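I meant to write in the spring about the garden, and then it rained for most of April and there was no garden to speak of, so you're getting a post about jewelry boxes instead. Bear with me. It's July 2019, it's too hot to weed anything, and I've been indoors sorting out my aunt's necklaces.

Some of you will remember that my aunt moved from the big house in Semmont to a much smaller apartment this year, and that a good many of her things came to live with me while she decides what she wants on her own shelves. Most of it was easy. The dishes went in the cupboard, the quilts went in the cedar chest (after I'd unpacked the Christmas things that were living there), and the books are still in the hall where I walk into them every morning. The jewelry was different. It arrived in two cookie tins and a sock, and it was one great knot.

None of it is worth much, I should say. She bought most of it on trips, a little something from every town, and she can tell you where each piece came from and who she was having lunch with. So I wanted it to have a proper home, something she could open and look through when she comes to stay, and I spent far too many evenings looking at boxes.

I'd thought I wanted something dark and serious. What won me over was pink.
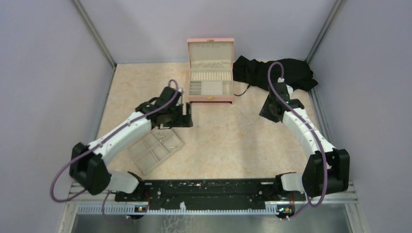
The pink box, open, with the black cloth beside it.

I know! Pink. But with that cream lining it has a sweetness to it that I can't resist, and the little gold-colored clasp on the front is exactly what I would have wanted when I was seven. I think my aunt would have wanted it at that age too, and she has never been shy about liking what she likes.

The part I keep coming back to is the padded roll section for rings. My own rings have always lived in a saucer by the sink, and I've told myself for years that this is fine, even after the afternoon I spent with my arm down the drain. A ring tucked into a roll stays put, and you can see it without stirring through everything else. My aunt has a lot of rings. She wears one on each hand and rotates the rest by mood, so being able to look along a row and choose is a real pleasure for her.

The gathered pocket in the lid is the other thing I love. I had a box with a pocket like it when I was little and kept secret notes in it, mostly addressed to the dog. For a grown woman it's a good spot for a fine chain, the kind that ties itself to its neighbors the minute you turn your back. My rule is one chain to a pocket, fastened before it goes in. I learned that after untangling a silver one with two sewing pins and a drop of baby oil while an entire ball game played on the radio.

If you're facing a knot of your own, lay it on a flat plate under a good lamp, open every clasp you can reach, and loosen from the middle outward. Don't pull. Go make tea when you feel like pulling. I got through both cookie tins that way, and I'm saving the sock for cooler weather.

Then there's the question of what goes where. My neighbor Benoît Picard, who used to repair watches in Surnville and has opinions on anything with a hinge, thinks you should sort by metal. I sort by how often a thing gets worn. Everyday earrings go wherever your hand lands first, the once-a-year brooch goes at the bottom, and whatever is left can argue over the rest. We went back and forth on it over the fence for a good half hour — he did bring me tomatoes afterward, so I believe we're still friends.
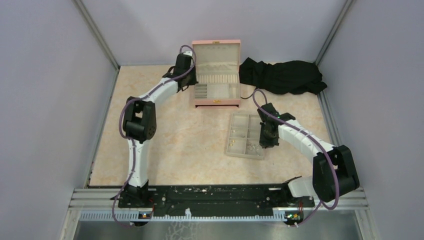
**Does a separate tray really help, or is it one more thing to dust?**
It helps if you use it for the pieces you wear every week, and it's only clutter if you fill it with strays. Keep it small and empty it now and then.

I've become quite fond of shallow trays in general. You can carry one over to the window, pick out what you want in decent light, and carry it back. My aunt likes to do her choosing at the kitchen table with her coffee, and she's forever leaving an earring behind under the newspaper, so anything with sides to it is an improvement.

She's coming to stay the week after next. I haven't told her the color.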